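Equipment / Two-arm stations / Data gathering

Leritz Major: table station with two arms for recording examples

The Leritz Major is a complete station for people who want to teach a task to a robot by showing it many times. It comes with two arms, two parallel grippers, the cameras, the recording computer and our software, Plullalus. You bring your own table, your own objects and your own operators. We sell it to research groups and to companies which already train their own models and need more examples than they can get with a single arm.

The first Major was built by Máté Bozsik for a kitchen project in our own building, so the station is made for objects you find in shops and canteens. Boxes, trays, lids, bread, fruit, bottles. It is not made for heavy parts. If your work is with metal parts or full crates, please look at the Rernton, which has a stronger arm and a different mounting.

How the recording works

The operator moves both arms at the same time, by two hand controllers. Plullalus saves the camera pictures, the joint positions and the gripper opening on one common clock. One recording of one task is called an episode. When the episode is finished, the operator marks it as good, bad or repeat, and the next one can start after the objects are placed again. The mark can be changed later in the review screen, and a changed mark keeps the name of the person who changed it.

For most tasks we recommend two people. One controls the arms. The other stands on the far side of the table, brings the objects and takes them away. The second person should agree with the operator on a short word for "ready", and should keep the hands away from the arms until the word is answered. There is a stop button for each of them.

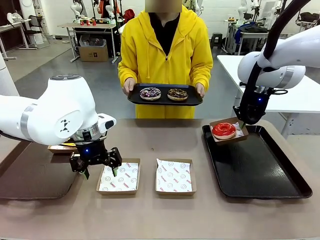

Donut packing on the Major: open food boxes and black trays on the table, with two donuts carried on a tray by the second person.

Food tasks are a good test for the station, and also a difficult one. A glaze can be sticky or shiny, two donuts from the same bakery are not the same height, and a cardboard box is bent easily if the gripper closes too much. For this reason the closing force can be limited for each gripper separately, and the limit is saved with the episode. In our own donut set we have 1512 episodes marked as good, and 343 marked as bad. We did not delete the bad ones. Several customers asked for them, to teach their model what a failed grasp looks like.

Changing the objects

A model that has seen only one place for the box will look for the box in that place. Plullalus has a simple plan page where you write which objects must be changed and how often. It then tells the second person what to put on the table before each episode. You can print the plan or show it on a screen beside the table. Remedios Mateos, who trains new operators for us, advises to change the position of the boxes every 30 episodes at the latest, and to change the operator also during the day, as each person moves the arms in a slightly different way.

What is in the delivery

Two arms with stands
Two parallel grippers, with one spare set of fingers
Two hand controllers
Fixed cameras with holders and cables
Recording computer with Plullalus installed
Two stop buttons
Printed manual in English

The total weight of the delivery is 116 kg, in several cases. The table is not included. It should be stable and not shiny, and long enough that both arms can reach the middle without touching each other.

Training and support

The price includes two days of training at your place. On the first day we install the station and check the cameras. On the second day your operators record a small set of your own task, and we go through it together. After this, support is by e-mail or telephone on working days. Updates of Plullalus are free during the first year. Older recordings can be opened in every newer version.

Spare fingers and cables can be ordered separately. Please write the serial number of the station in your order, as the connector was changed with the second series.

Page updated 2022-09-12

© Leritz. All rights reserved. | Contact sales | Back to top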